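PKG 204 Packing and Storage Practice
Handout 3: Small Boxes with Attached Lids
Instructor: Heledd Gwynne
Issued 2019-08-15

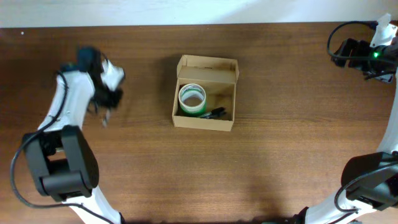

Figure 3.1. Open box with a roll of tape and two dark markers.

1. Purpose of the unit

This unit covers the packing of small supplies in one-piece boxes, in which the lid is joined to the body along one long side. Students will use such boxes for the supply kits prepared in the Plodton storeroom and should be able to pack, close and label one without help by the end of September.

2. Placing the contents

Set the box on a flat table with the lid folded back and the end flaps clear of the opening. The bulkiest item is placed first. A roll of tape is laid on its side, as in Figure 3.1, so that its height in the box is the width of the tape and the lid can close over it. Long, thin items such as markers go in the space that remains and should lie flat on the floor of the box. Caps must be pressed on fully before packing.

Two markers may be placed side by side. In a kit that will be carried between rooms, they should be held together with a paper band — rubber bands dry out in storage and are not used in this course.

3. Closing

Fold the end flaps of the lid inward, lower the lid and tuck the front edge. A lid that bows in the middle indicates that an item is standing on edge. Open the box and lay the item flat. Do not tape over a bowed lid.

4. Weight and stacking

The limit for a packed kit in this course is 900 grams. Kits are weighed after closing, and the weight is written on the label. The sample kits weighed last term came to 549 and 735 grams, both within the limit. Shelves in the storeroom hold 24 kits each. Heavier kits go on the bottom row.

5. Preparation for the next session

Read the section on labels in the Kendine workbook. Bring one small box with an attached lid and the items you intend to pack in it. Written answers to the review sheet are due at the start of class — late sheets will be accepted only by prior arrangement with the instructor.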